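Brundiseo: orden y recogida en salas de lectura

Léeme del conjunto, versión 3

Contenido

Brundiseo reúne imágenes y notas breves sobre la recogida de salas de lectura pequeñas: estanterías, mesas de trabajo, mostradores y los objetos que la gente deja en ellos. El material se ordena por sala y por tipo de objeto. No incluye almacenes, depósitos cerrados ni archivos con condiciones especiales de conservación.

Lo mantienen Fitriani Harahap y Ruaridh Farquharson. Las notas de sala son de Tzu-hsuan Man, y la revisión de los textos en chino corre a cargo de Ching-wen Tang.

Estructura de carpetas

salas/ - una carpeta por sala, con las imágenes y un archivo de notas
objetos/ - la lista de categorías y sus definiciones
textos/ - transcripción de lo que se lee en etiquetas, lomos y carteles
cambios.txt - historial de versiones

La sala Drollton está dividida en 2 carpetas porque cambió la distribución de los muebles en febrero. Las notas de la primera no sirven para la segunda.

Categorías de objetos

Libros y revistas. Todo lo encuadernado o grapado que se guarda de canto o apilado. No se distingue entre libro y revista cuando solo se ve el lomo.

Papel suelto. Hojas sin encuadernar, dobladas, arrugadas o lisas. Si un papel asoma de un libro se anota con el libro. Los papeles apoyados delante de una fila de volúmenes se anotan aparte, aunque toquen los lomos.

Envases de bebida. Botellas, latas, vasos y cartones. Se anotan el material, el color del tapón si lo lleva y el texto legible de la etiqueta.

Envoltorios. Bolsas, film y plásticos arrugados. Un envoltorio metido dentro de un envase se registra junto con ese envase, en el campo "interior".

Útiles de limpieza. Paños, plumeros, cepillos y productos. El limpiador Dustex tiene entrada propia porque aparece en casi todas las salas.

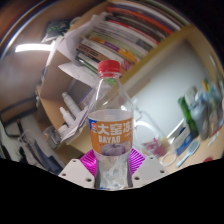

En los envases, el campo "texto" recoge solo lo que se puede leer. Para la botella de DAYAO la entrada es "大窑汽", con el último carácter marcado como incompleto, y "DAYAO" en línea aparte. La letra pequeña que hay a la derecha del nombre queda como "ilegible". En "tapón" figura "rojo, de rosca", y en "interior", "plástico transparente arrugado". No se completan palabras a partir de lo que uno sabe de la marca. Ching-wen Tang corrigió 10 entradas de la versión anterior en las que se había hecho eso.

Los campos vacíos se dejan vacíos. Un guion en "interior" significa que no se distingue lo que hay dentro; la palabra "nada" se reserva para los envases transparentes en los que se ve bien que no hay nada.

Criterios de recogida

Las notas siguen el mismo orden en todas las salas: primero envases, luego envoltorios, después papel suelto y al final los libros. El polvo se deja para cuando las baldas están despejadas.

El papel suelto no se tira durante la recogida. Va a la bandeja Mok de cada sala y allí lo revisa la persona responsable. Los envases con plástico u otros restos dentro se vacían antes de separarlos - en las notas esto aparece como "vaciar" y no como "tirar".

Los libros se devuelven a su balda sin reordenar la fila. La clasificación por materias es otra tarea y no está cubierta por este conjunto.

Problemas conocidos

Los colores de los lomos varían bastante según la luz. No conviene usarlos para identificar un volumen.

En 2 salas faltan las notas del mostrador. Delyth Mostyn las está pasando a limpio y entrarán en la próxima versión.

Las entradas antiguas usan "botella" y "envase" sin distinción. Al buscar hay que probar con ambas.

Correcciones

Los errores se comunican a Fitriani Harahap indicando la sala, el nombre del archivo y el campo afectado. Para los textos en chino, añadir la transcripción propuesta en una línea separada.

Última revisión de este archivo: 12 de octubre de 2024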